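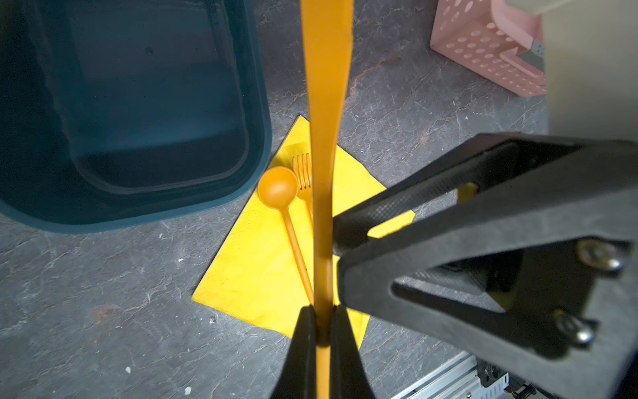 图1 橙色长柄与黄色餐巾

大家好,我是这门收纳与餐桌布置课的讲师。讲义第三讲接着上周的话题:餐巾和餐具怎么摆。我自己特别喜欢黄配橙,暖暖的,看着就想吃饭!餐巾斜过来放,成一个菱形,一个角对着自己,比正着放活泼多了(个人口味,不服可以课上吵)。

先说布。新布买回来总有折痕,我一般先抓起来抖几下,再铺。Prukville教室里备了97块练习布,随便揉,别心疼。
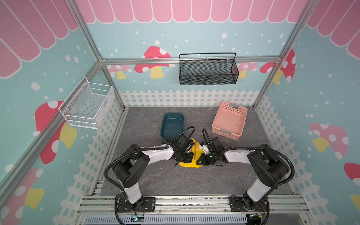
图2 揉皱的黄布,后面是深青色的盒子和粉色带孔篮

盒子和篮子怎么分工?我的习惯是硬的进盒,软的进篮。带孔的透气,放布正好;勺子叉子放进没有孔的盒里,柄不会从洞里戳出来。这一条上次作业有15位同学写反了,回去再看看第二讲。

台面地方小的,就往墙上想办法。

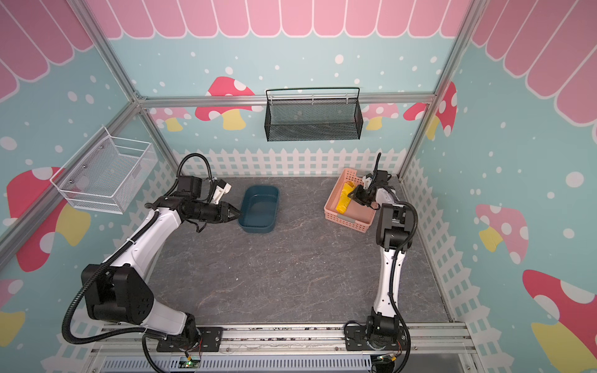 图3 墙上的黑色网篮与白色网篮,背景是蘑菇和栅栏图案

网篮我主张少放东西,轻的、天天用的才上墙。挂之前量好高度,站着伸手能够到就行。篮子预算别超过300元,Lumanlan那边的材料单第154号有尺寸,自己对一下。

再说摆的顺序:布先铺平,餐具后上。勺柄朝着自己那个角,勺头朝外,叉子跟着勺子走。

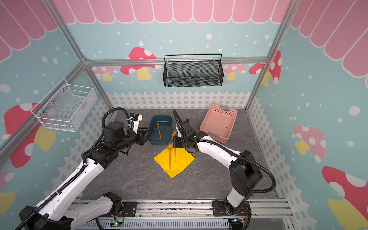 摆完别急着收工,退后一步,看布角正不正,还有没有皱的地方,用手掌从中间往外抹一抹。我每次都要抹两三遍,强迫症嘛。

作业:在家铺一块餐巾,颜色自选,餐具两件,写一小段为什么这么摆。2018年1月24日(星期三)上课前交。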